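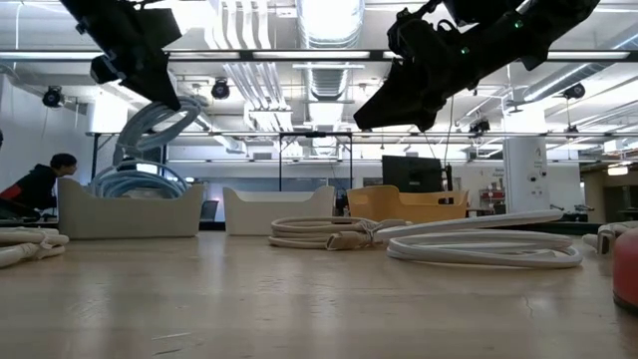

Sivik Shared Workshop, Robot Build Group

Helpers wanted for evening sessions, April 2024

The build group is looking for 2 people to help with a two-armed robot that members are putting together in the workshop. The project is called Bravo. The present job is sorting rope, hose and cable into baskets, and it needs more hands than we have.

What you would do
Set out the table before each run, coil the ropes and cables again afterwards, drive the arms for part of the session, and write up faults in the log. You would also help with wiring and with tidying the cable runs on the frame.

What we ask
You should be 18 or over and able to come to one session a week until October. Soldering is useful. Programming is not needed. You must be able to lift a basket of hose and stand for most of an evening. Long hair is tied back and sleeves are rolled up near the arms.

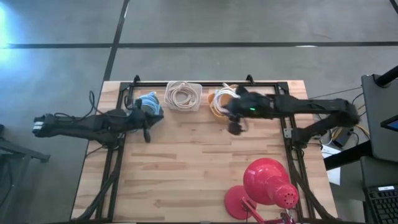
Posted by the build group secretary, Sivik Shared Workshop

Coiled cable takes up most of our time at the moment. The grippers can get hold of a loop, but laying it back in the container tidily is slow work, and anyone who has handled rope or cable for a living would be very welcome.

What you get
The post is unpaid. Helpers have free bench use during the project and a locker in the Onarell room. Bus fares are paid back if you keep the tickets. Route 52 stops outside.

How to apply
Leave a short note at the front desk or in the post box marked 584, saying which evenings you can manage and what you have built or mended before. New helpers have a safety talk before they work at the table.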